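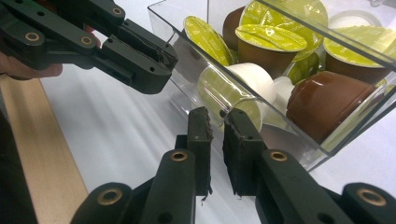

Unit area in condo contract does not match appraiser's number. Which one controls?

Posted by Prapai Wongsuwan
August 16, 2020

I am under contract for a resale unit, 803, in the Parkport tower. The seller is the original buyer and bought from the developer, Chaimongkol. The listing and the original sales brochure both give the same interior area. The appraiser ordered by my lender came back with a figure 38 square feet lower. Balcony is excluded in both cases, or at least it is listed on a separate line in both.

My monthly assessment is supposed to be based on unit size, so this affects more than the price. I have three documents:

1. The brochure floor plan, with a note that dimensions are "approximate and measured to the exterior face of exterior walls and the centerline of demising walls."
2. The appraisal sketch.
3. The recorded declaration, with a survey exhibit I find hard to read. The unit boundary is described as the unfinished interior surface of the perimeter walls.

Which of these is the legal size of the unit? And does the assessment get recalculated if the real area is smaller? Closing is set for September, and my inspection period has already ended.

Duangjai Pongsiri

The declaration controls. The brochure is a marketing document and the appraisal is an opinion prepared for the lender.

Your three documents probably don't conflict. They use different measuring lines:

Brochure: outside face of the exterior wall, middle of the wall between units. This counts part of the wall thickness as floor area, along with columns and usually any shaft inside the outline.

Declaration: unfinished interior surface, sometimes called paint-to-paint or drywall-to-drywall depending on the wording. Wall thickness is left out. Read the definition carefully. Some declarations stop at the back of the drywall and some at the front.

Appraisal: for a condo, the appraiser normally measures inside the unit, wall to wall, which lands close to the declaration figure.

A tower with thick concrete walls between units can lose 38 square feet between the first method and the second without anybody making a mistake. A corner unit loses more than a middle one, and a concrete column inside the living area adds to the gap.

To check it, find your unit type in the survey exhibit and look for the dimension strings along the inside of the heavy boundary line. Multiply out the rectangles, then compare with the appraisal sketch. If those two agree within a few square feet, there is nothing to dispute. 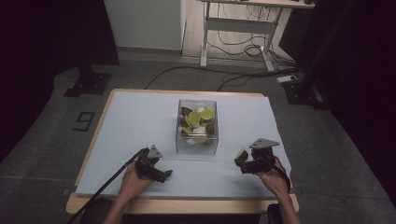 Clear box on the paper-covered table.

On the assessment, look for a schedule near the back of the declaration called "percentage of undivided interest" or "share of common expenses." Your share is a fixed number printed next to 803. It may have been derived from area when the declaration was drafted, but it does not move when someone measures again. Changing it takes a recorded amendment, and the approval threshold for that is usually very high.

Waraporn Somboon

They all do this, ours was the same. Ask for money off.

Buppha Srisuk

Agree with Duangjai on the declaration. Two additions.

First, check whether your contract states an area at all. Many resale forms identify the unit only by number and recorded declaration and say the buyer is not relying on any stated size. If yours does, a price reduction is a matter of negotiation only, and with the inspection period over you have limited leverage – unless the appraised value came in under the price and you have an appraisal contingency. Those have their own deadline, so look it up today.

Second, if you want a measurement you can rely on, hire a licensed surveyor and specify in writing which boundary definition to use. I paid $500 for mine, a two-bedroom on floor 20 of a different building, and it matched the recorded exhibit to the square foot. Give the surveyor the declaration pages along with the exhibit. Without them you will get a fourth number.

Prapai Wongsuwan

I worked through the exhibit as described. The interior dimensions come out four square feet from the appraisal. The share for 803 is printed in the schedule as a fixed percentage. The contract identifies the unit by number only. I do have an appraisal contingency, but the value came in at the contract price, so it does not apply. I will skip the survey.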